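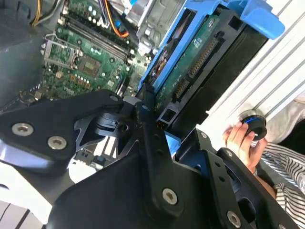 Figure 4.1 Motherboard of a desktop tower with the side panel off. The processor socket is empty.

Chapter 4
Inside the Case

What you will learn in this chapter
How to open a desktop case and lay it down for work
How to find the power supply, motherboard, processor socket, memory slots, and drive cages
How to make a parts record before anything is removed

Words to know
chassis, expansion slot, heatsink, motherboard, power supply unit, retention bracket, socket

Hélène Fehr started repairing office computers in 1997, in the back of a print shop in the town of Clindow. Her first large job was a set of 52 desktop machines from a school that was closing. They came to her stacked on two carts, with no list of what was in them. She opened the first one, took out the memory and the drives, put them in a box, and went on to the next. By the end of the day she had a full box of parts and could not say which part had come from which machine. Three of the computers had been working when they arrived. It took her most of December to find out which three.

The method in this chapter is the one she uses now. You will look first and write down what you see. Removal begins in Chapter 5.

4.1 Getting the case open

Shut the computer down from the operating system. Switch off the power supply at the back if it has a switch, then pull out the power cord. Press the power button once and hold it for a few seconds to drain any charge left in the board. Disconnect the monitor, keyboard, mouse, and network cable.

Lay the case on its side with the removable panel facing up. You need a firm surface with room on every side, so that you can walk around the case instead of turning it. Remove the screws at the rear edge of the panel, or release the latch if there is one, and slide the panel back before lifting it. Put the screws in a dish with a label. Touch bare metal on the chassis before you touch anything else.

4.2 Finding your way around

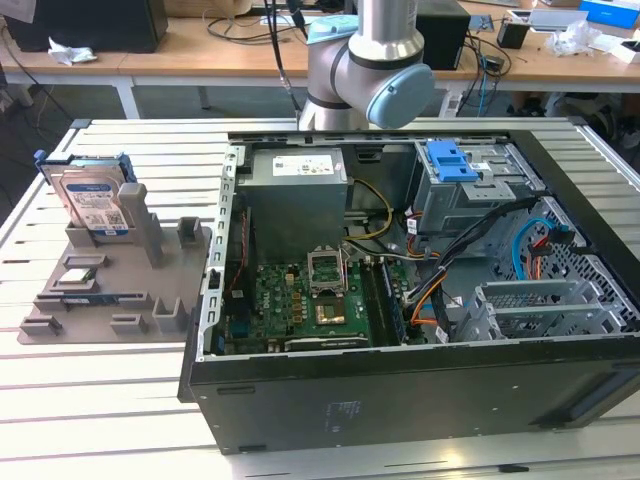
Begin with the power supply, because it is the easiest part to recognize. It is a metal box, usually in a corner of the case, and it carries a rating label. Copy the wattage from the label into your record. Follow the wires that leave it. Yellow wires carry 12 volts and black wires are ground. Most of them end at the motherboard or at a drive.

The motherboard is the large flat board that everything else connects to. Look for the processor socket. When a processor is installed, it is normally hidden under a heatsink and fan. When it has been taken out, you can see the square socket and the metal retention bracket that holds the processor down. Keep fingers, sleeves, and tools away from an open socket. The contacts inside bend easily, and a bent contact can make the whole board useless.

Memory slots are long, narrow, and set side by side. Count the slots and the modules separately and record both numbers. Expansion slots are also long, but they sit nearer the rear of the case, where the cards can reach the openings.

Drives are held in cages. An optical drive needs a wide bay that opens at the front. Hard drives are smaller and often have a cage of their own, with holes in the metal to let air through. Colored plastic on a cage or a drive usually marks a latch meant to be worked by hand.

4.3 The parts record

Give each computer a number and write it on the case in two places. Use one sheet per computer. Under each heading, write "present," "missing," or "not sure." Do not guess.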